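# The small print of a good tea table

The best document I read this year was a rulebook for robots that handle plates. It runs to 71 pages, it comes from a small test group called Luangrath, and I took it on a train expecting to doze. By page nine I was scribbling in the margins.

Household robots are having their moment, and most of the talk is about what they can do. Luangrath's book is about what counts as having done it. When is a cup "placed"? How long must it stay put before anyone ticks the box? May a hand pass over food that a person is going to eat? I had never thought to ask, and now I can't sit down to lunch without wondering.

Mounir Ouazzani wrote most of the section on tableware. He spent years checking factory cells, where the rules are old and well worn, and he was startled by how little of that carried over to a kitchen. "In a factory you put up a fence," he told me. "Nobody is going to fence off their worktop to have a bun served." So his section begins with approach. An open hand near crockery should be still before it starts to close. Two hands sharing a surface each get their own side, and crossing the middle needs a reason that is written into the task beforehand.

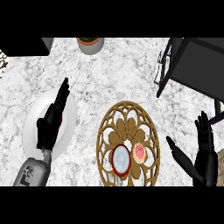 Then comes the matter of food, and it is my favourite chapter by some distance. A pastry is a horrible thing to pick up! It squashes, it sheds, it has a sticky side and a less sticky side, and no two are the same height. The book asks for 50 trials with each kind of soft item, and a dropped one has to be logged as a drop even if it lands on the plate the right way up. I love that rule. Anyone who has ever carried a cake across a room knows the temptation.

Much of the early testing happens in simulation, and there the book is strict in a way I found refreshing. A team must say which results came from a rendered kitchen and which from a real one, and may never add the two together. Zirken, whose software team helped to try out the draft, ran 3000 simulated table settings over the spring and reported every one, the clumsy ones included. Only 320 were repeated on real worktops. The two sets of results sit in separate tables, on facing pages, and flicking between them is oddly gripping.

The simulated kitchens also have to be a bit untidy. Jarrah Maihi, who builds them at Prolard, argued hard for this clause and got it. A bare counter with one cup in the centre flatters any machine, she says, and the draft once allowed it. Now a scene has to include things that have nothing to do with the job — plants, chairs, a cloth — and at least one item must stand close to another, so that a careless thumb would matter.

"People live among their stuff," Maihi said. "I want the robot to fail in my kitchen on a Wednesday afternoon, in software, where I can look at it properly."

There are gaps. The chapter on glass is thin, and hot drinks get a page and a half. Tostico, which supplies hotel kitchens, has asked for a section on clearing away as well as laying out, and Ouazzani is drafting it now. He expects stacked bowls to take up most of it. The new pages are due in September, and I have already asked for a copy.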